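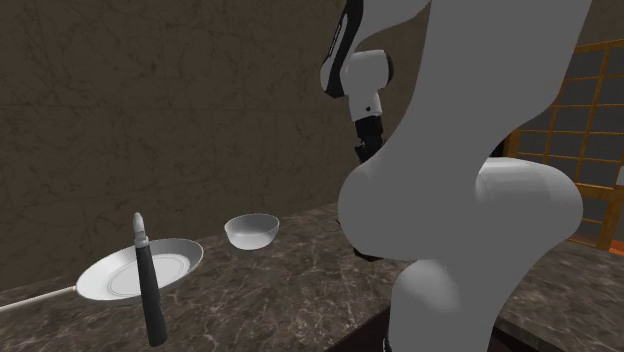

Korer 30 Countertop Water Filter

The Korer 30 is a water filter for the home kitchen. It stands next to the sink and connects to the faucet you already have, with a small diverter valve. You do not need to drill the counter or call a plumber. Wokis has sold this filter since the first version, and the present one is the third.

How it works

The water passes first through a sediment sleeve, which holds back sand and rust from old pipes. After this it goes through a block of pressed carbon, where the taste and smell of chlorine are reduced. The filter does not soften the water. If you have white scale in your kettle now, you will also have it with the Korer 30, and for this problem we recommend to look at our softening products.

The diverter has a small lever. With the lever up, the water comes from the faucet as before, for washing dishes. With the lever down, it goes to the filter and comes out of the spout. Please use only cold water through the filter. Hot water damages the carbon block, and this damage is not covered by the warranty.

What is in the box

Filter housing with spout
One cartridge, already inserted
Diverter valve with lever
Two hoses, fixed to the housing
Three adapters for faucet threads
Roll of thread tape
Printed guide in English and Spanish

Specifications

Height: 14 inches
Filtered flow: 30 gallons per hour
Cartridge life: 377 gallons
Water temperature: 40 to 90 °F
Maximum pressure: 58 psi
Housing colors: white, sand, dark green
Warranty: two years on the housing, none on cartridges

Will it fit my faucet?

Unscrew the small metal ring with the screen at the end of your faucet. If it comes off and you see a thread, one of the three adapters will most probably fit. Faucets with a pull-out spray head are not suitable. The hose inside these faucets is not made for the extra pressure when the lever is down. Faucets with a square outlet are also not suitable, with the exception of the Gratmont square series, for which we have a separate adapter (part Layug S, sold alone).

If you are not sure, send us a picture of the faucet end without the ring. Brenda Maldonado in our customer office answers these messages, usually the same afternoon.

First use

Let the water run through the filter for ten minutes before you drink it. In the beginning the water can be gray. It is fine carbon dust, harmless, and it goes away. If you were away from home for more than a week, let it run again for two minutes.

Changing the cartridge

Close the faucet and put the lever up. Turn the top of the housing to the left and lift it. The old cartridge can be pulled out by hand. Moisten the rubber ring of the new one, put it in with the arrow to the top, and close until you feel the stop. Do not use a wrench, the thread is plastic.

Questions from customers

Can I use it with well water?
Only if the well was tested and the water is safe to drink. The filter does not remove bacteria.

The spout drips after I move the lever. Is it broken?
No. Some water stays in the housing and needs a short time to come out. If it drips longer than five minutes, check the rubber ring.

Can I buy only the hoses?
Yes, from April they are available as a spare part. For larger orders or for offices, please write to Facundo Jara in our sales department.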